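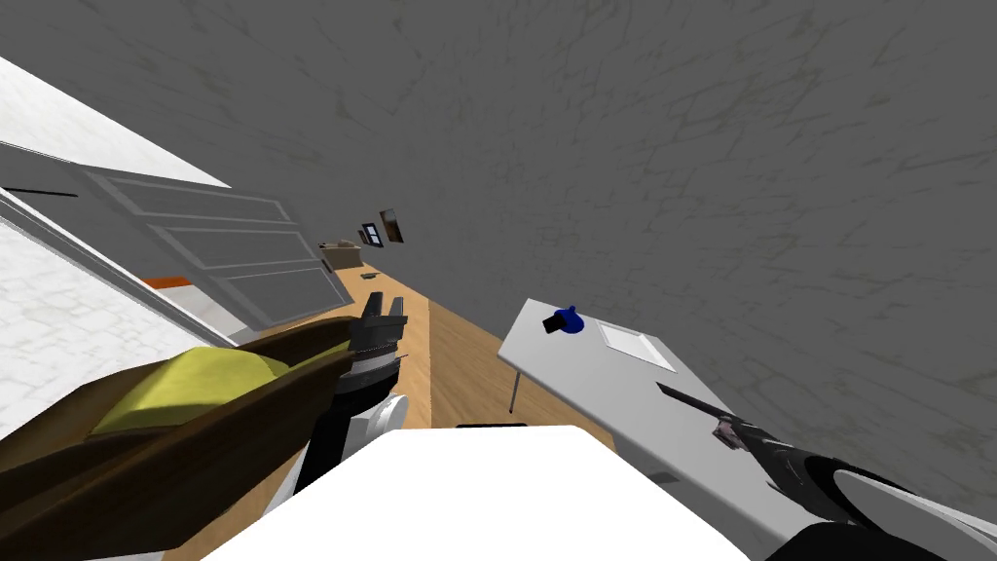

Search this site Enter keyword Go

Burno Revises Setup of Two-Armed Robot at Sorport

1 min read

Burno has changed the setup procedure for the two-armed robot at its Sorport site, the company announced in July 2020. Each gripper is now zeroed separately before the arms are run together, and the new settings are tried in simulation first.

Sarahí Huerta, who heads maintenance, said the previous procedure had led to 59 stoppages since November. The wrist joints will be inspected every 717 operating hours.

Comments (3)

gulanside_tech: Does the zeroing carry over after a power cut?

Iwona Jakubowski: It does on ours. Check the backup battery anyway.

R.P.: 717 hours seems long for a wrist.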